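The Basket With a Lid You Can Set Things On

Stikeck began with a pantry that had no doors. Adel El Khatib had rented a narrow apartment where everything he cooked with sat on open shelves, and he got tired of looking at it. He bought wire baskets, then more wire baskets, and found that he had only moved the clutter into a cage where he could still see it.

What he wanted was a flat top. A basket with a board across it hides most of what is inside and gives back the space it takes up. You can put a bowl on it, or a stack of mail, or the cutting board you are going to need again in ten minutes.

The first ones he made for himself used scrap shelving cut to fit with a hand saw. They rocked. The corners caught on sleeves. A friend asked for a pair anyway, and by June he had a list of 61 people who wanted one and no good way to cut that many boards.

Essam Chraibi came in at that point. He had spent years fitting kitchens for Markeo and owned a table saw. The two of them rent half of a workshop behind the Bennani tile warehouse, and last year they sold 269 baskets, most of them through two housewares shops and a stall at the Serkau market.

The design has changed very little. It is a mesh basket with a wire loop handle and a wooden board that drops in from above. There are no hinges. El Khatib tried them and took them off again, partly because they squeaked and partly because people kept lifting the lid with something still on it.

The board is the part buyers ask about. It gets two coats of oil and no varnish, and it will mark if you leave a wet glass on it overnight. Chraibi tells people to sand the ring out and oil it again. Some do. Others put a dish on top and leave it there, and a shallow bowl suits the size well.

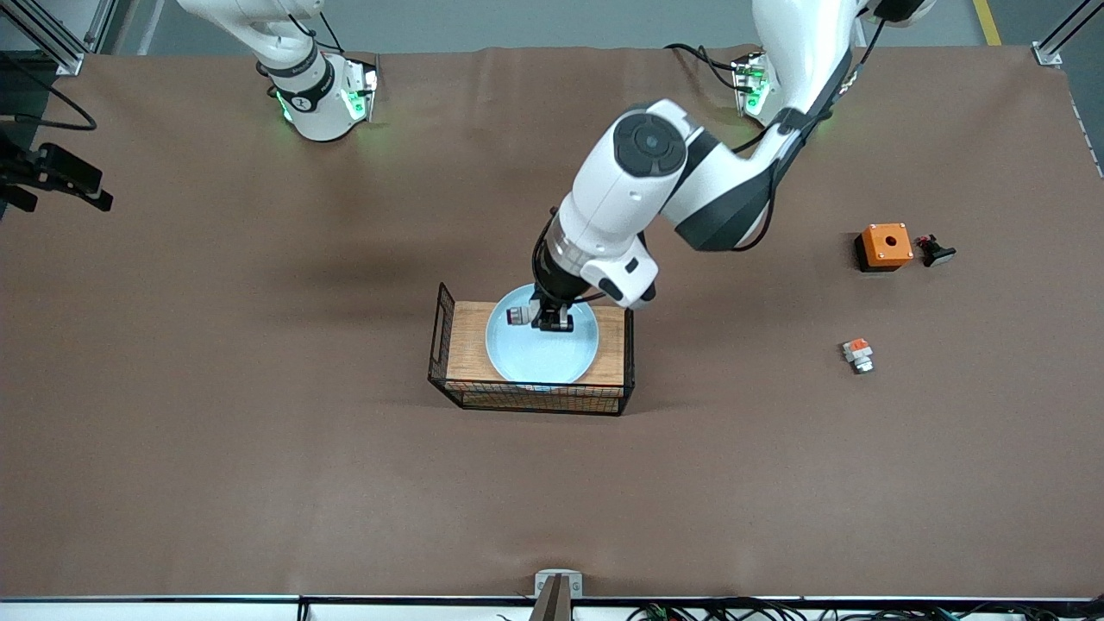 Chraibi says the bowl is how most baskets get used in the end, whatever people tell him when they buy one. They plan on storing onions or yarn and they do, but the top turns into the place where keys, batteries, loose screws and coins go. He has stopped arguing for a bare board.

A shallow dish works better than a deep one for this. You can see what is in it without digging, and it fills up fast enough that you have to sort it. El Khatib empties his every couple of weeks, usually late in the evening, and throws out about half.

Inside the basket he keeps things that need air and do not need to be pretty. Potatoes go in one, dish towels in another. He doesn't recommend the mesh for anything small, and anyone storing clothespins should line the bottom with cloth first.

The large basket holds a week of vegetables for a family of 5. It is heavy when full, and Chraibi would like people to carry it with both hands.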